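**Jerier gripper pack for simulated arms: review after two weeks**

Sat 13 December

I bought the Jerier pack to replace the gripper models I had been using since July. It has two parts: a set of two-finger grippers that mount on common arm models, and a controller that plans the grasp and closes the fingers. I ran it on a Franka Emika arm in a rendered kitchen, with the usual household objects on a stone counter. For comparison I used the older Faltow controller on the same arm.

Setup took one evening. The mounting file loaded without changes, but the finger friction was set far too low and I had to look up better values myself. The manual covers this in one line near the back.

The tumbler was the test I cared about most. It is tapered and smooth, and it stands close to the front of the counter, so a bad approach can push it off. I had the fingers come in from straight overhead.
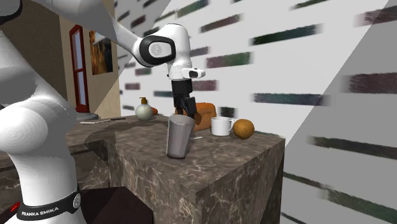 *Fingers down at the rim of the tumbler, bread and mug behind.*

I ran 600 tries with each controller, moving the objects a little every time. Jerier held the cup through the lift in 564 of them. Faltow managed 400. Most of the Jerier misses came when the cup was leaning and one finger touched the rim early. Faltow had the same trouble, but it also closed too soon on cups that were standing straight.

Mugs were easy for both. Bread was fine as long as the grasp went across the loaf - along its length the fingers don't open nearly wide enough. Flat things are where the pack falls short. A spoon lying on stone leaves very little room under the handle, and the planner often stops above it and reports that no grasp was found. Lowering the safety height from the default helped some. I would start there before touching anything else.

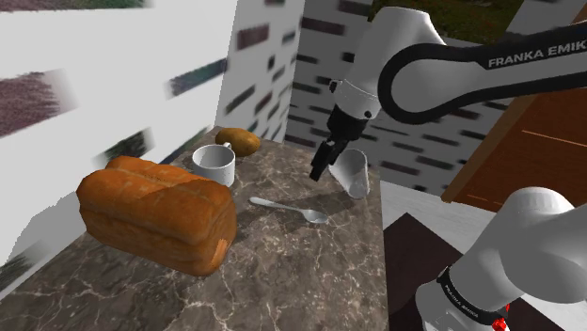
Pimentel wrote back after reading a draft of this and disagreed about the spoon. In Pimentel's view the safety height should stay where it is, and the better fix is to grasp at the bowl end, where the metal stands a bit higher off the surface. I tried that for an afternoon. It does find more grasps, but the spoon tends to turn in the fingers during the lift, so I went back to the handle.

Speed is good. A batch of 1000 planning calls ran overnight on my desktop with no crashes. The log files are plain text and easy to read. The camera tools are weaker: you get one fixed view and one wrist view, and adding a third means editing the scene file by hand.

I also tried the free Konordale fingers, which are wider and have softer pads. They did better on fruit and worse on everything thin.

I'm keeping the Jerier pack for cups, mugs and boxes. If your work is mostly cutlery, try the demo first and set the friction before you judge it.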